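Chapter 2
Sorting and Folding Garments in a Small Bedroom

By Zofia Kalinowski and Marianna Kalinowski
7 March 2020

Most household manuals treat folding as a matter of hand technique and give little attention to the surface on which it is done. In a laundry plant the surface is fixed: a table at standing height, lit from above, with the unsorted goods on one side and the finished stacks on the other. In a dwelling the surface is usually a bed. It is lower than a work table, it yields under pressure, and it already carries its own layers of bedding. This chapter deals with folding under those conditions. It assumes that the reader has completed the exercises on drying and airing in Chapter 1 and can identify the grain of a woven fabric by hand.

Four terms are used throughout. The base is the layer directly under the garment being folded. The field is the part of the base within reach of the worker without a step. The stack is any group of finished pieces resting on one another. The fall is the part of a garment that hangs past the edge of the base. The term fall is also used for the full length of a garment held up by hand or hung from a line. Where the meaning is unclear, the text says bed fall or hanging fall.

2.1 The base

A quilt alone makes a poor base. Patchwork has seams at short intervals, each seam stands above the cloth around it, and a fold pressed by hand over a raised seam takes a second line beside the intended one. A flat mat laid over the quilt corrects most of this. The mat should be firm enough to bridge the seams and wide enough to take a shirt with the sleeves turned in. It need not cover the whole bed.

A striped mat has a further use. The stripes serve as guide lines, and a side seam or trouser crease can be set parallel to them without measuring. Stripes in middle tones, such as brown and beige, give enough contrast for both dark and light garments. A checked mat gives guide lines in two directions but is harder to read beneath patterned cloth.

Long garments present a separate problem. Where the length exceeds the width of the bed, the worker must accept a bed fall. A fall pulls on the portion still lying flat, and smooth fabrics will creep toward the edge. The garment should be laid so that its heavier end rests on the base and the lighter end forms the fall. Small pieces that have already been folded should be kept on the mat, clear of the long garment.

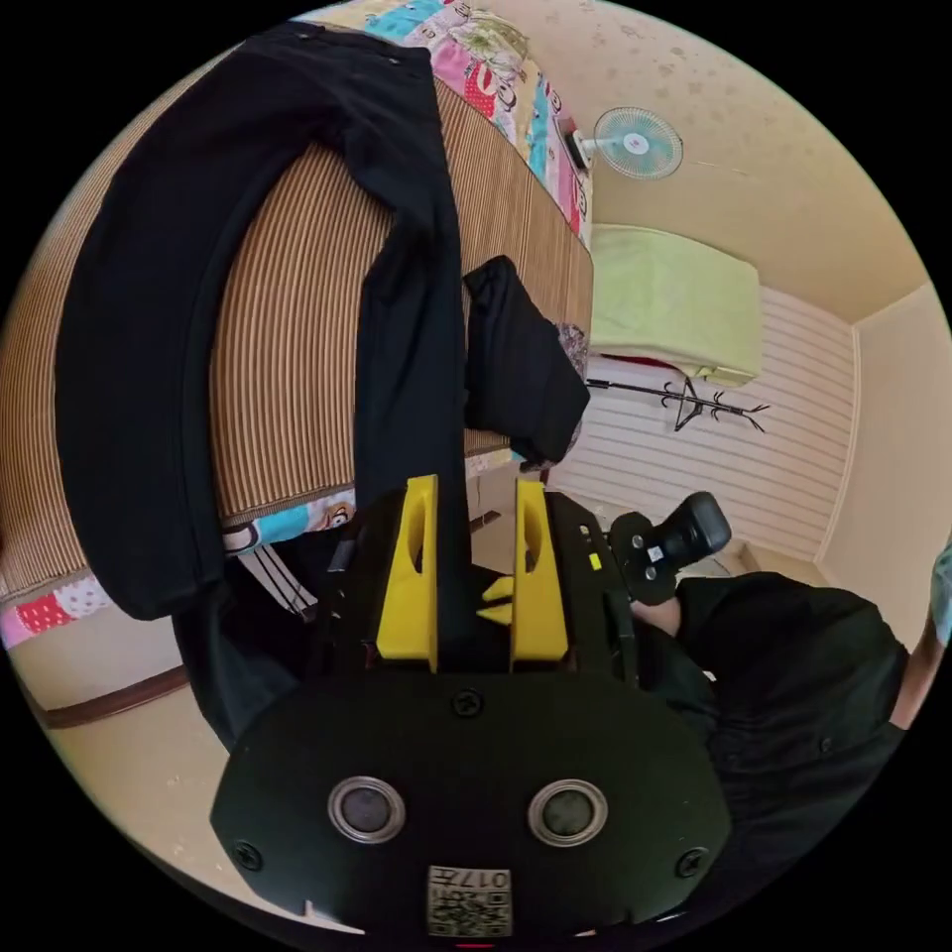
2.2 The hanging fall

Trousers are the main garment for which a hanging fall is used before folding. Gravity does part of the work that would otherwise be done with the palms. The weight of the cloth draws out soft folds along the leg, and the two legs settle against each other if the waistband is held level. Sharp creases do not respond in this way and must be treated by the methods in Chapter 4.

The procedure is as follows.

1. Fasten the waistband closure and empty the pockets.
2. Lift the trousers by the waistband, one hand at each side seam.
3. Bring the side seams together and transfer both to one hand.
4. With the free hand, take the lower hems and match them edge to edge.
5. Apply light tension between waistband and hems. Hold, then release the hems.
6. Check the hems again. If one leg hangs lower, return to step 3.
7. Lower the hems to the base first and let the legs follow.

Step 5 is the step most often omitted. In the Minisstead household survey, which covered 233 dwellings, 26 respondents reported using tension of any kind before folding. The remainder laid the trousers down directly and smoothed them on the bed. The survey did not record the condition of the finished garments, and no conclusion on quality can be drawn from it.

Dark fabric requires closer inspection during this procedure. Soft folds in black cloth show little shadow at a distance and are easily missed, and the hem line may be hard to tell from the leg behind it. The worker should view the hems against a light wall where one is available, or move nearer to them. Running the thumb along the hem is an acceptable substitute for visual inspection. 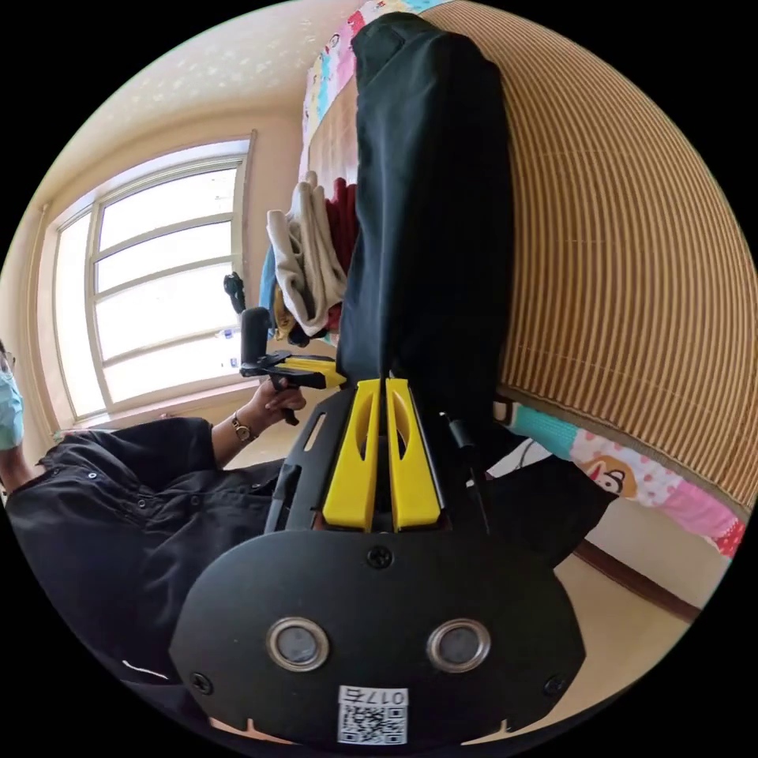

MINISSTEAD, August — Field notes for this section were made in small bedrooms during the warm season, when windows were open for much of the day and moving air had to be taken into account. The main findings are given in 2.3.

2.3 Air, light and clearance

Moving air disturbs light garments before they can be folded. A wall-mounted fan directed at the base will lift the edge of a single-layer cloth such as a scarf or a thin shirt front. Trousers and other heavy pieces are affected much less. The fan should be turned away from the field while light pieces are handled, or those pieces should be left for last.

Clearance is the free distance between the worker and the nearest fixed object. For a hanging fall, the clearance must allow both arms to extend without contact. A wall, a shelf at shoulder height and a rack stored partly under the bed all reduce it. Objects at floor level are the more serious hazard, as the worker's attention is on the garment. Hems that brush a floor-level rack should be checked for dust before they are laid on the mat.

Watches and bracelets can catch on knitted goods and open weaves. On plain woven trousers the risk is slight, and removal is left to the worker's judgment.

2.4 Order of work

Garments should be sorted by length first and by color second. Long pieces are folded first, while the field is clear. Short pieces follow, and the smallest are folded last and placed on top of the stack. The Rieger method reverses this order and builds from small to large. It is suited to packing in cases and is described in Chapter 7.

A stack of mixed fabrics tends to slide. Patterned cottons and other pieces with some surface grip belong at the bottom — smooth dark cloth belongs above them.

Related sections
Drying lines and indoor airing (Chapter 1)
Removing set creases from woven cloth (Chapter 4)
The Rieger method for cases and trunks (Chapter 7)
Shelf depths in the Rikunora wardrobe
Table of garment lengths, p. 340
Pestlow laundry terms, a short glossary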